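October
by Hemant Negi

So I have finally given up sugar in my tea, and I'm writing this down mostly so that I can't sneak back to it. Two spoons a cup since I was about twelve, four or five cups a day — you can do the sums yourself, I'd rather not.

The first week was grim. Everything tasted like hot pond. I tried the posh loose leaf from Brellent (349 bags' worth in a tin, supposedly, though it's loose, so who knows how they worked that out) and it was still pond, only dearer. Then I switched to brewing it for 3 minutes instead of leaving the bag in till I remembered it, and things picked up a bit! 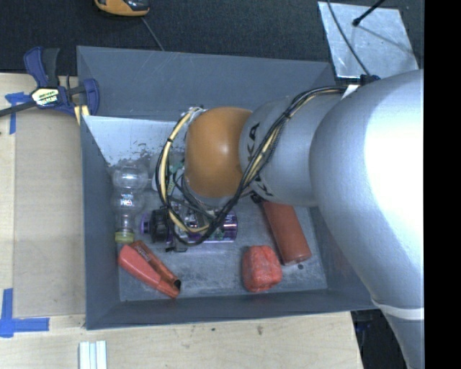

Ekrem Taşdemir wrote to say I was going about it all wrong, and that I should be drinking it black, in a small glass, with the sugar lump held between my teeth. Which sounds lovely but does rather bring the sugar back in, Ekrem.

What has helped is a smaller mug. The old one held a good pint and by the bottom it was stewed and lukewarm, so of course I wanted it sweet. The new one takes 200 ml and I get through it while it's still properly hot. I've had biscuits with it too, I'll admit — ginger ones, dunked. Next month I might try going without those. Or I might not, we'll see how the weather goes.

Contact | © Hemant Negi | Back to top

This site uses cookies. By carrying on reading you agree to this.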